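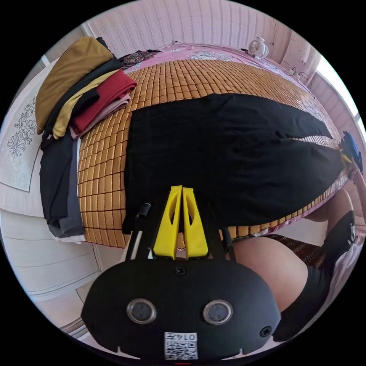

# Montoya (iPhone and iPad): a long sit-down with a very slow game

*January 2018*

I have been playing Montoya since the cold weather set in, mostly in the evenings and mostly under a blanket, and I've been promising a few of you a proper write-up for so long that Bevan Ruddock has started signing off his emails with "Montoya?" and nothing else. So, Bevan, put the kettle on. I do go on a bit in this one.

For anybody who hasn't come across it, Montoya is a turn-based role-playing game from a small outfit called Candden, and you play the new owner of a post office in a mountain town of the same name. You take on letter carriers, you give them boots and dogs and lanterns, and you send them up the passes with the post. There are wolves, and bandits, and a very rude goat. The fights are done with cards, five to a hand, and between fights you walk about the town talking to people and finding out who is writing to whom. I know how that sounds! I put it off for ages for exactly that reason, and I was wrong to.

## Getting it going

The download is big, so do it at home. Once it's on, the game asks whether you want to make a Vodo account (that's the login service Candden uses) or play as a guest, and I would beg you to make the account straight away. Guest saves live on the phone and nowhere else. Aroha Lockyer lost all of hers when she changed handsets, and although the support people were kind to her about it they couldn't bring a single carrier back.

If you want to play on a phone and a tablet, you need to do the linking from the older save. The steps are:

1. Open the game on the device with your real save and go to the desk in the post office.
2. Tap the ink bottle, then "Linked devices", then "Make a code".
3. On the other device, choose "I already have a post office" on the title screen, before you start the tutorial.
4. Type in the code and wait for the little stamp to come down.

Do mind step three. If you play the tutorial first on the second device you'll have made a second post office, and the menu for getting rid of it is buried under "Privacy" of all places.

## The cards

This is where I fell for it. Each carrier brings their own cards, so your hand depends on who you sent up the hill that morning, and a carrier who is tired will slip a useless "Sore Feet" card into the pile. You can rest them in the town, but then the post is late, and late post makes people cross, and cross people stop telling you things. It all hangs together so nicely. I'd sent my best three out on the same route day after day (as you do in this sort of game, you find your favourites and cling to them) and by the end of the first chapter they were so worn out that a wolf I should have brushed aside chased them all the way home.

My usual party now is the baker's son, the retired singer and the dog. The dog counts as a carrier. He only has the two kinds of card, "Bark" and "Fetch", but Fetch brings back anything you've thrown away this fight and with the singer's big finishing card it's a bit of a scandal, to be frank. Pak-hei Ko plays a completely different way, all lanterns and traps, and finished the third chapter a good while before I did.

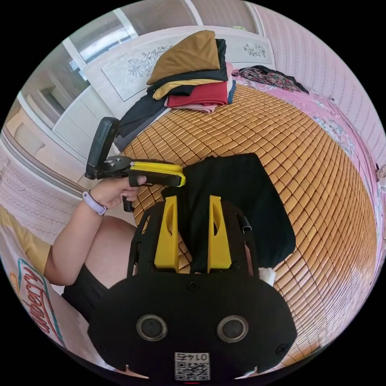

The one thing I never got on with is the weather. Snow takes a card out of your hand at the start of every turn, fog hides what the enemy is about to do, and when you get both together you may as well close the app and make some toast. There's a barometer you can buy for the post office that tells you tomorrow's weather, and it's dear, but please save up for it before you buy a single new coat. I bought coats. The coats are lovely and they do nothing.

## Money, and how much of it they want

Montoya is free to start and then it would like you to buy stamps. You get 20 stamps a day for logging in and doing the sorting, and hiring a new carrier from the notice board costs 100. So that's a new face every five days if you don't pay, plus whatever the story gives you, which in the first two chapters is rather generous. There's also a promise that by the time you've spent 200 on one notice board you can pick whoever you like from it. I think that's fair. I've played games on this phone where you could spend a week's shopping money and come away with nothing but hats.

I did buy one bundle of stamps, the smallest, partly because I'd had so many evenings out of it already and wanted to pay somebody for them. I haven't needed another. Nobody in the story so far has been locked behind payment, and the dog is free.

What I don't care for is the red dot. Every menu has a red dot on it if there's anything at all to buy inside, and you can't turn it off. Benedikt Kohlhase wrote to them to ask and got a friendly answer that said it was being looked at. There has been an update since and the dots are still there, and I tap on every one of them like a pigeon.

## How it looks and sounds

Beautiful, both. The town is painted in the sort of soft browns and blues you'd find in an old picture book, and the windows light up one after another as it gets late. The music is by a composer I only know under the name Proltonico, and the tune that plays in the sorting room (it's just a clarinet and something plucked) has been going round my kitchen for weeks. Do use headphones for the passes. You can hear the wolves on one side or the other before the fight starts, and they always come from that side, so it's worth knowing.

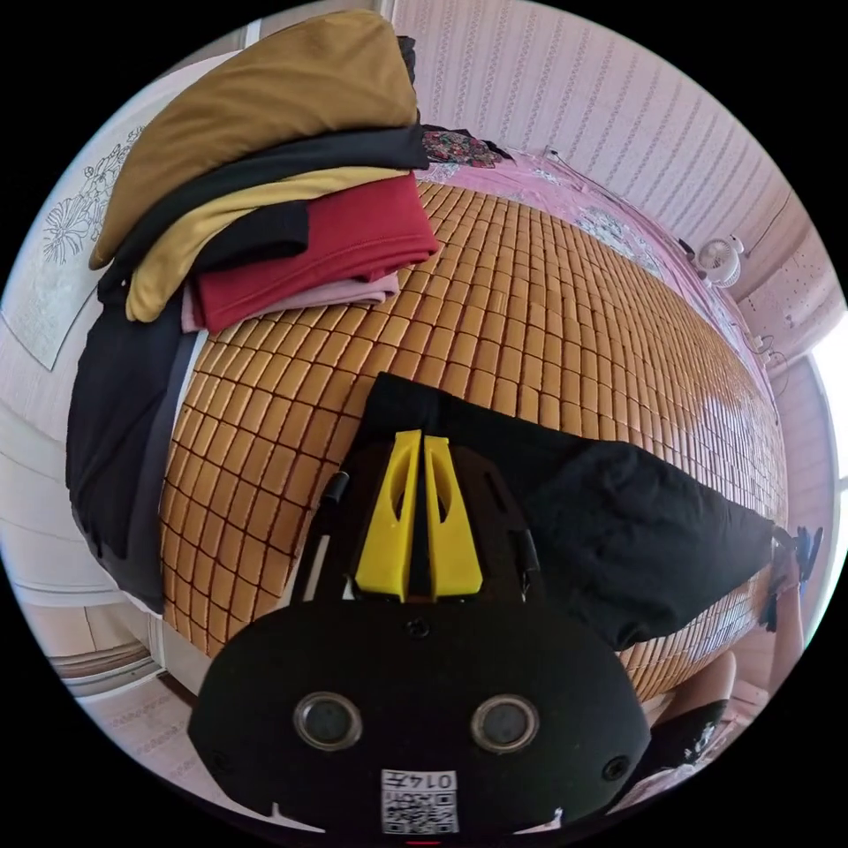 The text is on the small side on a phone. There's a setting for it under the ink bottle, and the largest size is fine for letters and conversations but doesn't touch the cards, so I still find myself holding a card down with my thumb to get the bigger version. On the tablet it's no bother at all. If you've got the choice, play it on the tablet and keep the phone for the daily sorting.

Battery is about what you'd expect, or a touch worse. An evening's play leaves my phone quite warm and wanting its charger, and switching the snow effects to "Light" helped a good deal without spoiling anything.

## The translation

It was written in Norwegian first, I gather, and the English is good nearly all the way through. Ottar Engebretsen, who has played it in both, tells me the goat is even ruder in the original and that a couple of the jokes about the ferry have gone missing. I did get stuck for two evenings on a letter that had to go to "the upper house", which I took to be the big one on the hill. It meant the attic of the inn. If you're stuck on that one, go up the stairs behind the bar and talk to the woman with the cello.

There is also a locked parcel in chapter two which wants a four-figure number. You're meant to work it out from the dates on the gravestones, and it's a nice puzzle, so look away now if you'd like to do it yourself. It's 1247. Inside is a lantern that never burns down, and I have used it on every single route from that day to this.

## Would I tell you to get it?

Yes, with a cup of tea beside you and no hurry. It's slow to begin with, and I nearly gave up in the long stretch where you're taught how to sort parcels by weight. Stick with it until the first night route. If you don't like it by the time you've got the mail over the saddle and seen the lights on the other side, you won't like the rest, and it'll have cost you nothing except the space on your phone.

Four out of five from me. I'd take off the red dots and let the card text go bigger, and then I'd give it the last one.

Chapter five is due in April and I'm saving my stamps for it. If anybody has found a way to get the barometer without selling the spare lanterns, do leave me a note underneath, and if you've got the ferryman as a carrier I'd love to know which board he came from.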